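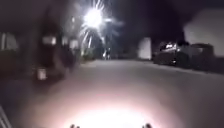
Our street after dark, with the strong white light at the far end.

Is one very bright street light better than several weak ones?

Daryna Bondarchuk
December 16, 2025
I live on a residential street in Vavham and I walk home late from work. The street is wide and paved. At the end there is a very strong white light, and when I walk toward it I can hardly see what is beside the road. When I turn my back to it, I see quite well. My neighbors say we should ask for more light. I think we need softer light, but I don't know how to explain this in a letter. Our street is nearly 400 meters long.

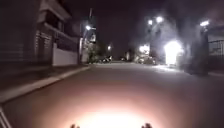
Same street, by the low white wall, with the lamp on the tall pole.

In this part I feel more comfortable. I can see the curb and the sidewalk well enough to walk without fear. Also, should I write to the town or to the electric company?

Tegwen Wogan
What you describe is called glare. Your eyes adjust to the brightest thing they see, so the dark places look darker. In your letter, please do not write only "more light," or you may receive a second lamp of the same kind. Ask for a shield on the lamp, or for the head to be turned down to the ground. We did this in Bosach in February and they came after two weeks. Write the number of the pole if it has one. Ours was 146. I would write to the town first, they will tell you who owns the pole.

Prosser
just get a good flashlight. the town never answers 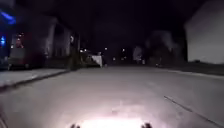 Can the porch lights of the houses help when the street is dark?

They help a little, mostly near the doors, and they show where the sidewalk goes. But people switch them off when they go to sleep, so you cannot depend on them. If your neighbors agree, choose warm bulbs that are not too strong, and put them so they shine down on the steps and not into the eyes of people who walk by.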